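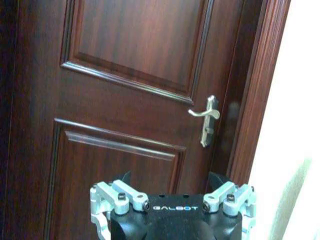
Speaker notes, bathroom turnover session
Renata Arancibia, Hurlow training day, September 1, 2020

Slide 1. Scope
Guest bathroom only, small footprint, corner shower. Bedroom and kitchenette are covered by Adeel Durrani after the break. Target time for the bathroom is 10 minutes. The August average was longer, and most of the excess was towel handling and glass. Handouts go round now. Questions at slide 5.

Slide 2. Entry
Knock, wait, knock again. Wipe lever and backplate with the blue cloth on the way in. Door stays open for the whole job. Gloss-finished doors get a dry cloth only. Spray leaves a bloom on the molding and the night shift ends up polishing it off.

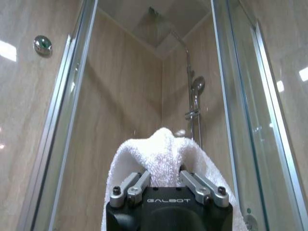

Slide 3. Drying order
Drying starts at the highest point the arm reaches and goes down. Nélida Montecinos timed both directions at the Matar building, and top-down needed 2 fewer passes per wall. Start with the corner seam where the two back panels meet, then the panel faces, then the riser rail. The overhead shower head comes first if it drips. Marble-effect panels hide water spots until the light is on, so switch it on before judging the wall. Use a white terry towel. Colored cloths have shed lint on the veining and it reads as dirt.
(Pause. Ask who still uses a squeegee on panels.) 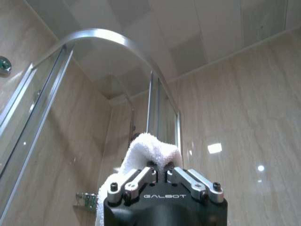 Slide 4. Glass and rails
Limescale complaints for the quarter: 44. Of these, 43 named the shower, and the usual location was the top rail. On a quadrant enclosure that rail is curved, and a flat blade rides over it without touching the inner side. Bunch the towel to a peak and run the peak along the arc from one end to the other. Keep a length hanging clear so there is a dry section for the glass below. Vevance descaler only where deposit can be felt with a fingertip. Rinse within the time on the label.
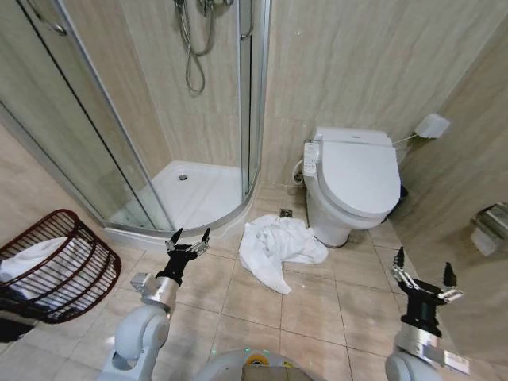

Slide 5. Floor and toilet
Floor is last, after the fixtures, working toward the door. Lift everything off the tile before mopping. A towel left in a heap between shower and toilet, like the white one on the slide, gets bagged first. It sits right by the square floor drain, and the drain cover has to be checked for hair on every visit. The shower tray has its own round drain, same check. Bidet seat: damp cloth on the control panel, no spray near the buttons, and do not pull on the supply line when reaching behind. Lid closed on leaving.

Slide 6. Supplies
Ganadell carts are restocked by Lorena Aravena. Shortages go on the sheet, not by phone. Lorena Zúñiga has the linen count and wants used towels bagged separately from bath mats.
Then hand over to Adeel.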